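Rincón del barrio: lo que aprendimos este año con el compost

Queridos vecinos, ya está aquí junio y con él llega el final de la primera temporada completa del compostero de Flodness, el que montamos detrás del huerto pequeño (sí, el de la verja que chirría, todavía pendiente de aceite). Cuando Raelene Ngata propuso la idea en la reunión de otoño éramos cuatro gatos, y ahora hay mañanas en que casi toca hacer cola con el cubo en la mano, ¡qué alegría!

Entre todos hemos llevado 1641 kilos de restos de cocina, que Raelene ha ido apuntando con una paciencia admirable en el cuaderno de tapas verdes, y de ahí han salido unos 300 kilos de compost ya cribado, oscuro y con ese olor a bosque que tanto gusta. Una parte se quedó en los bancales de tomates y el resto se repartió en bolsas de 4 kilos, que volaron.

Un par de recordatorios, con todo el cariño del mundo. Las bolsas de plástico no van al compostero, tampoco las que en el supermercado llaman "casi compostables"; vaciad el cubo y llevaos la bolsa a casa. Los posos de café son bienvenidos, las cáscaras de huevo también, mejor machacadas, y las pieles de naranja con moderación, que en febrero aquello parecía una fábrica de mermelada.

El compostero abre a las nueve de la mañana, y quien quiera apuntarse al turno de volteo puede dejar su nombre en la hoja de la entrada. Se suda un poco, pero luego hay limonada y buena conversación.

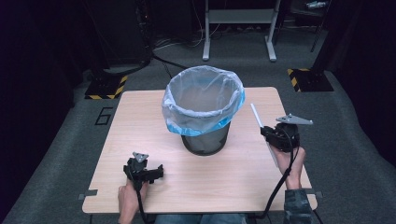

¿Se pueden echar restos de pan?
En trozos pequeños y poca cantidad, siempre cubiertos con una capa de hojas secas.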